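Pleter — read me first

Hi! So this is Pleter, my collection of home nail polish notes. I've been keeping it since May in one big text file and finally split it up so other people can use it. Last updated 10/10/2019.

What's in it

There are 700 entries, one per line, tabs between the fields. Each entry is one coat of one polish: shade name, maker, base coat, minutes till touch dry, day of the first chip, and a comment from me (some of these are long, sorry!). The makers are Meltex, Honorato and Nernuneo, plus a small file called "misc" for bottles that lost their label.

How I test

I put on two thin coats at my kitchen table, wait 16 minutes between them, and then go about my life — dishes, gardening, typing. I check every evening under the same lamp. If a shade makes it to day 21 I stop and write "done" in the chip field, so please don't read that as a chip.

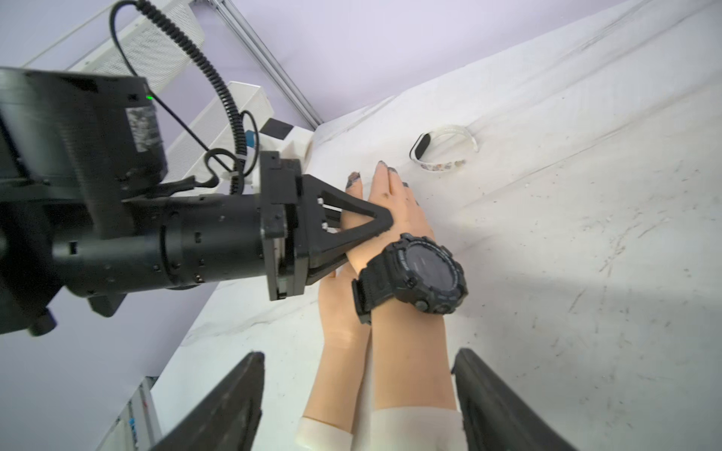 Honorato users keep writing in that my drying times are too short, and one of them told me that in a damp house the dark shades need twice as long and the chip dates slide too. Fair point! My kitchen is dry and warm, and there's no humidity field yet. I'd love to add one.

Known problems

The first 200 lines have no base coat listed (I hadn't thought of it). Glitter shades are all marked "hard to remove" and I mean it. Meltex renamed a few reds over the summer, so you'll find both names in there.

Using it

Take it, change it, share it, just keep this file with it. If you send me new lines, please use tabs and leave blanks blank — no zeros.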